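3.2 Return Rates and Crate Handling at the Three Depots 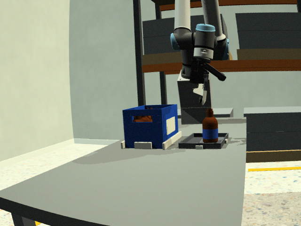

Figure 1. Rendered model of a bottle crate on a tabletop. The crate is blue plastic, open on top, with a handle cutout in the front and a white label on the right side panel.

Deposit records were collected from the Sindier, Grarneck and Wasilewska depots over one autumn, ending in December. Each depot serves small grocery stores and bars that buy beer and mineral water in refillable glass. The stores pay a deposit on each bottle and a separate deposit on the crate, and both are credited when the driver signs the return slip. We asked the depots for the slips themselves and not for the monthly totals, as the totals at Grarneck combine full and partial crates under one code.

The sample held 2,000 slips. Of these, 848 came from Sindier and 548 from Wasilewska, with the rest from Grarneck. Slips with no store number were kept in the depot counts but left out of the store-level analysis in Section 4. Where a slip had been corrected by hand, we used the corrected figure if it was initialed and the original figure if it was not.

Bars returned crates sooner than grocery stores at all three depots. The gap was widest at Sindier, where drivers collect empties on every delivery. At Wasilewska, stores have to request a pickup, and many wait until the back room is full. Several store owners told us that they would return crates more often if the request could be made by phone after closing.

Mixed crates were the main source of disputes. A crate holding bottles from more than one brewer is accepted at Sindier at the full crate deposit, but at Grarneck the driver may refuse it or credit the bottles alone. Trendero, the wholesaler that supplies most of the bars in the sample, sorts mixed crates at its own warehouse before they reach the depot. Its slips therefore show almost no refusals, and we report them separately in the tables that follow.

Breakage was recorded unevenly. Sindier notes each broken bottle on the slip, while the other two depots write off a crate only when 12 or more bottles are chipped or missing. For this reason we make no comparison of breakage between depots. The Sindier figures are used on their own in Section 5 to estimate the cost of replacement glass per delivery route.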